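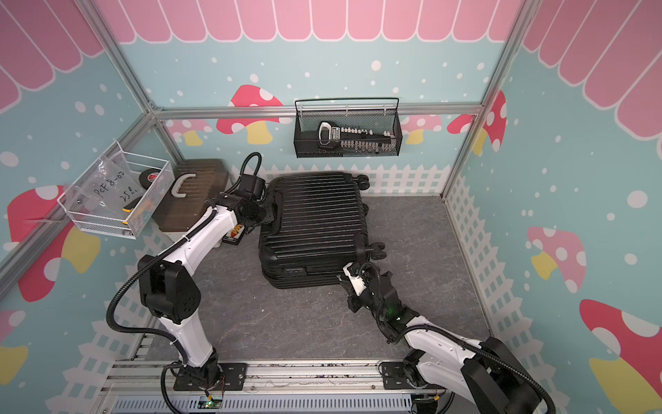
How do you teach a robot to handle a suitcase?

A suitcase is a tricky thing for a robot. It is big and smooth, and it has wheels that can roll when you don't want them to. A person picks one up without thinking much about it. A robot has to learn where to hold it, how hard to squeeze and which way to push.

One way to teach a robot is to show it. The two arms in the photo each have a gripper at the end, a bit like a hand with very few fingers. One gripper is at the top of the suitcase, near the handle. The other has hold of a bottom corner, close to a wheel. Using two arms means one can steady the case while the other moves it.

Showing by hand

With some robots, the teacher can take hold of the arm and move it. The motors go soft, so the arm bends easily at its joints. Sensors in each joint measure how far it has turned, and a computer saves those measurements many times a second. Later the robot can play the movement back.

It works well for small jobs. For a large job with two arms it gets awkward — you only have two hands yourself, and your body is in the way of the robot's cameras.

Showing by remote control

The other way is to drive the robot from a short distance. Sometimes the teacher uses a game controller. Sometimes there is a second, smaller pair of arms to hold. These are called leader arms. When you bend a leader arm, the big arm copies you. When you squeeze its handle, the gripper closes.

Yaneth Castaño teaches robots this way. She says the hardest part is going slowly.

"You can't feel the suitcase through the controls," she says. "You have to watch the gripper closely and stop when it touches. At first I pushed too hard every time."

Why do it again and again?

If a robot saw a task only once, it would learn only that one time. Move the suitcase a little to the left and the robot might grab at the air.

So the teacher repeats the job. A set might have 100 turns, and each turn is called a demonstration. Before every one, the suitcase is put down in a slightly different spot. If a turn takes 30 seconds, the whole set takes 50 minutes, plus the time to put everything back.

Mistakes matter too. A turn where the case slips might be thrown out, or it might be kept if the teacher fixed the slip, so the robot can learn how to fix one as well.

Try it yourself

You need a friend, a blindfold and a school bag.

1. Put the bag on the floor in an open space.
2. Your friend puts on the blindfold and kneels beside it.
3. Tell your friend how to stand the bag up, using words only.
4. Move the bag and try again.

Write down the words that worked best. Swap places when you're done.

Words to know

Gripper: the part of a robot arm that holds things.
Joint: a place where the arm bends or turns.
Demonstration: one turn at showing the robot a task.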